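Orken Community Garden, minutes of the June planning meeting

Started at 6:30 p.m. in the reading room. Good turnout, and 2 new plot holders joined us (welcome!). Last month's minutes were approved with one fix: the hose order was for Plot Row C.

1. Tomatoes
The big news is how well the early starts are doing! The Dantas bed already has fruit setting, and the cherry types along the south fence have outgrown their cages. Members agreed to buy taller stakes before the next hot spell. 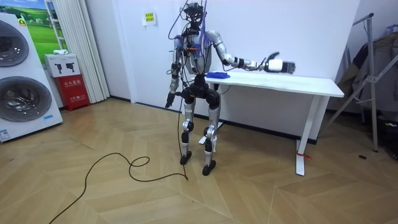 We also talked about blossom drop. A few of the slicers lost flowers in the windy stretch, but new buds are coming and everyone felt good about them. Steady watering and a thick layer of straw was the advice from the row leads.

2. Water and budget
Balance stands at $3,305 after the compost delivery. The rain barrels by the Vernier Street gate are full, all 3 of them, and what a difference they've made. Agreed to add a second spigot so people don't have to line up on weekends.

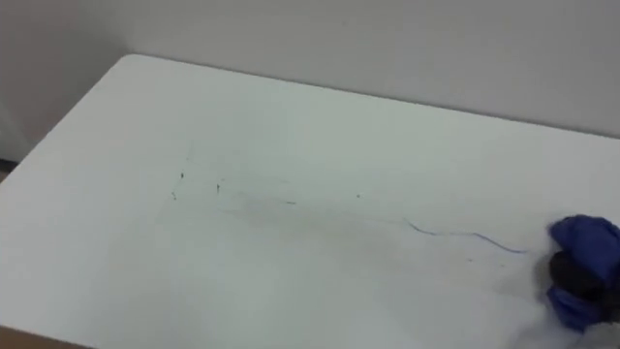
There was a lively talk about drip lines. Row A has used them all spring and loves them, Row B would like to try them on the beans first. Agreed to fund a trial on Row B and look at it again in August. Spending for the trial is capped at $20 per plot.

3. Harvest supper
Everyone wants it back, and bigger! Ideas so far:

- Long tables down the middle path, potluck style, with a salsa table at the shed end
- A seed swap before the food comes out, with labels filled in at home

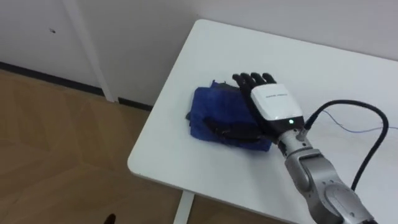 - Music from the Wedo Street school band, if they're free
- A kids' pumpkin hunt in the back rows

Date to be set once we know when the corn will be ready. The sign-up sheet is going on the shed door.

4. Questions from the floor
A lot of hands went up about the squash, which is a great sign for the season.
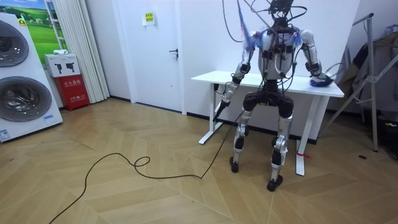 Can new members still plant squash this late?
Summer squash and zucchini will do fine if the seeds go in by the end of the month. Winter squash is a gamble at this point, so check the days to harvest on the packet first.

Leftover seed is in the blue tin in the shed. Help yourselves, and please put the lid back on tight.

Meeting closed at 7:50 p.m. Next meeting in July, same room.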